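Tarnura sour ribbons – did they change the recipe?

marzipanmoose
Member, 3796 posts

I picked up a bag of the Tarnura sour ribbons at the Kandus shop near the highway, my first bag in ages, and I was so looking forward to them.
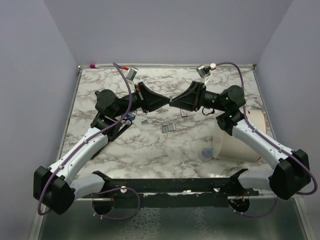
Well, the sugar crust is still lovely and crackly, but the lemon has gone awfully polite on me. I remember the old ones making my whole jaw ache (in a good way!), and these were closer to lemonade with the ice melted in it. I ate the bag anyway, of course. Has anybody else had a recent one?

tangyteeth
Member, 111 posts

Oh, I'm so glad you brought this up, I thought it was just me getting older. Mine were from September and the raspberry was fine, but the lemon tasted like the inside of a cough drop tin. I've moved over to the Imine belts – chewier, a bit waxy at first, and then they really bite.

pocketnougat
Member, 3762 posts

Going to disagree with you both, kindly. I had a bag last night and they were every bit as sour as ever. Shake the bag before you open it, because the sour dust all sinks to the bottom. And Imine belts taste like a candle to me, sorry tangyteeth!

tangyteeth
A very nice candle, though.

marzipanmoose
I did tip the dust into my hand at the end and it was pretty fierce, so you may have a point, pocketnougat. Still, I don't remember having to shake the old ones. I'll try another bag this weekend, and maybe some Tuhumury plum drops too if Kandus has them in.

pocketnougat
They had the plum drops last time I was in, 90 cents for the little box. Bottom shelf, next to the licorice.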